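News > Around the Building > Laundry

Filed under: House Notes, Housekeeping

October
By Maureen Tolley

Using the front loader at Bellini House

The laundry at Bellini House has been on the new roster since winter and most of the questions coming through the office are still about the washing machine. This is a longer note than usual so that it can be cut out and kept. It covers loading, the drawer, which cycle to pick, the door, and what to do with the teal clothing that seems to cause most of the trouble.

The machine is a front loader. A lot of us at Patthorpe grew up with top loaders and treat the two the same way, and they aren't the same. A top loader will put up with a late sock. With this one you should have everything in the drum before you press start, so go through the basket first. Check pockets, do up zips, undo buttons, and turn anything printed inside out. Tissues are still the most common thing found in the filter, followed by hair ties.

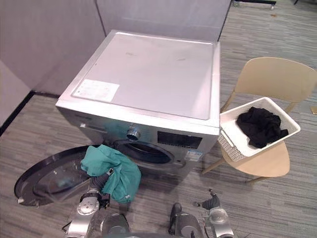

The front loader with its door right back, and one of the teal garments.

The door opens to the left and swings a long way. Let it go all the way back before you start loading. If you hold it half open with your hip and push clothes past it, sleeves and straps get caught around the rim, and when you shut it you end up with fabric pinched between the glass and the rubber. That is how the apron strings were marked in August. Don't lean on the door and don't hang wet things over it while you sort the next load. The hinge was never meant to carry the weight of a bath towel.

Run your hand around the rubber gasket before and after. Pay attention to the fold along the bottom, where coins and small buttons end up. If there is water sitting in the fold, wipe it out with one of the old face washers from the hook behind the door to the hall. Those are for wiping only. Please put them back on the hook, as they keep going home with people.

How much to put in

Put things in one at a time and loosely. A sheet that goes in as a ball comes out as a ball, with the dry middle still folded up inside it. You should be able to put your hand flat on top of the washing with room between it and the top of the drum. If you need to push, take something out.

One garment by itself is also a poor load. The machine has trouble balancing a single heavy item and will stop and start the spin several times, or give up and leave it dripping. If you only have one thing that needs doing, put a couple of towels of a similar colour in with it, or leave it in the shared tub marked with your unit number and it will go in with the next load of that colour.

The counter sheet on the wall was up to 517 loads at the end of last month. That is a good deal of work for one domestic machine, and we would like it to last. 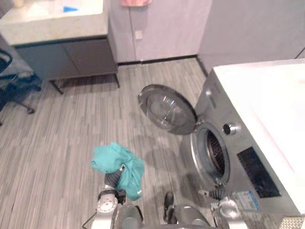

Maureen Tolley

Powder and liquid

We have gone over to Bullano liquid for the shared loads. Those who prefer powder can keep using their own, but don't use both in the one wash. The liquid is concentrated and a capful is too much for anything short of a full load of work clothes. The measuring cup is in the cupboard with a line drawn on it in marker. Fill to the line for a normal load and half that for a small one.

It goes in the drawer at the upper left on the front. Don't pour it straight over the clothes. It leaves a slick patch on dark colours that needs a second wash to get out. Fabric softener is up to you, although it should be kept away from towels, microfibre cloths and anything with elastic in it.

A small bottle of vinegar is kept beside the liquid for towels that have gone stiff. Never use it in the same load as bleach. In fact we would prefer that no bleach was used in the machine at all. If you have something that needs bleaching, do it in the trough and rinse it thoroughly.

Once a week the drawer should come out for a scrub under the hot tap with the old toothbrush. Push down the tab at the back and it slides free. Dry it and put it back, and leave it open a crack so that the cavity can air. The roster for this is on the corkboard, and units that have not put their names down will be given a week.

Choosing a cycle

Turn the knob first, then make changes on the panel. If you do it the other way around, the machine resets your changes as soon as you move the knob.

For everyday clothes use the normal cycle on cold. It takes 71 minutes with the standard spin. The quick wash is fine for things that have been worn once and only need freshening up. It won't shift grease or garden soil, and anyone running the quick wash twice to get a stain out would have done better with one normal cycle.

Sheets, towels and tea towels can go at 60 degrees. Tea towels from the shared kitchen should always be done hot, and separately from anything that has been used on the floor. Woollens go on the wool setting with the spin turned down, or by hand. There were two jumpers last month that went in with the towels and are now a child's size. They are in lost property if anyone knows a child.

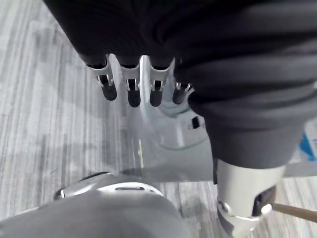 Dark things are best kept together and washed cold, inside out. This applies to black and charcoal work gear as much as to good clothes. New jeans should be washed alone the first time, and the second time too if the water in the trough comes out blue. A colour catcher sheet helps, but it will not save a white shirt from a new pair of jeans, whatever the box says.

Heavy fabric holds a great deal of water, so don't fill the drum with it. Two thick jackets is plenty. Shake each one out by the shoulders and let the sleeves hang free before it goes in, or they will knot around each other and the spin will bang. If you hear banging, press pause, wait for the door to release, pull the load apart with your hands and start the spin again. Do not walk away from a banging machine. The residents downstairs can hear it clearly.

The teal clothing

The teal garments came from Tristar when the kitchen group changed its colours, and they behave differently from the old cotton ones. Some notes from having washed a good many of them:

Wash them cold. Hot water sets oil marks in this fabric. If there is an oil spot, work in a drop of dishwashing liquid with your thumb and leave it for ten minutes before it goes in.

The dye ran slightly in the first couple of washes. It seems to have settled down since, but keep them out of the white load in any case.

Shake them out. They come off people in a bunch and tend to go into the drum in a bunch, and the creases stay in. Thirty seconds spent pulling them straight will save you ironing. If you do have to iron one, use the middle setting and do the inside.

Don't cut the small white tags off, please. They are how we tell ours from similar ones that turn up in the tub.
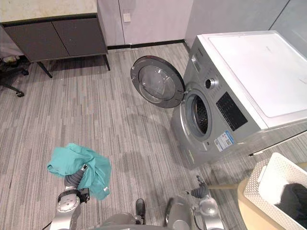 When the load is finished, wait for the click before trying the door. It can be a minute or two. There is no need to pull at it, and turning the machine off at the wall does not make it any quicker.

Take everything out and look up into the top of the drum as you do. Light things cling to the metal and go round with the next person's washing. Socks are the usual ones. Hang the washing straight away if you can, since anything left in a closed drum overnight in warm weather will smell and need doing again. If you come down and find someone else's finished load in the machine, it is all right to move it to a clean basket. It isn't all right to put it on the floor.

Leave the door ajar after the last load of the day. If it is shut up tight the rubber goes mouldy, and a replacement gasket with fitting was quoted to us at more than $400.

The flat top of the machine is not a shelf. Bottles walk along it during the spin. Things may be rested there while you are loading, provided they go back in the cupboard afterwards, and please don't use it for cutting, ironing or potting up. Wipe up drips of liquid when they happen. They dry sticky and then take a scourer, and a scourer will mark it.

Hours are unchanged. The first load can go on at 7 am and the last should be started by 8 pm so that the spin is done before people are in bed. Bookings are by the half page on the clipboard. If you have booked and don't need the time, cross your name out.

Pegs are low again. If you have spare ones at home, the tin is on the windowsill. Wooden or plastic will do.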